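Re: [arm-users] Grollby arm stops mid-task on shoe rack job

Date: 1/12/26

> The wrist joint dropped out 3 times in 80 runs. Support at Nasley says
> it is heat and we should add a pause between runs. Anyone else
> seeing this on the Ng firmware? We lose the whole run each time.

I don't buy the heat story. We run the same rack job and ours has dropped out 4 times since July, 2 of them on the very first run after power-up. Heat doesn't do that.

What we have looked at so far:

1. The sleeve. Ours is black fabric tied on with white cord, and the cord hangs in loops. A loop could catch on a slipper strap or a joint. I'd rule that out before blaming a motor. 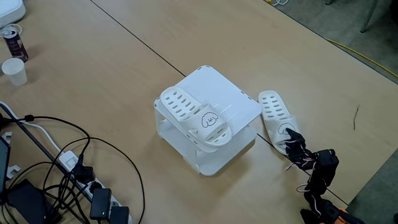 2. The wiring. The thin red and black servo wires run up the side of the arm, and there is a loop of slack at the middle joint. Every dropout we logged came with that joint bent hard. Clisport sells a strain relief clip, which I have not tried and am not expecting miracles from.

3. Power. The arm shares a strip with everything else on the bench. Also not ruled out.
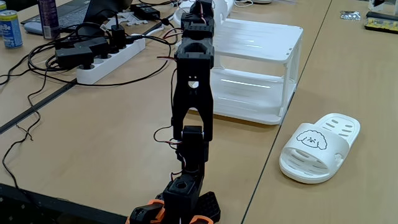

Arm with the wire loop at the middle joint, rack behind.

Before you add the pause, can you post the raw log from one dropout? If the voltage dips first, the pause fixes nothing and you will have slower runs that still fail. And keep hands off the arm until it is powered down. Ours came back by itself once.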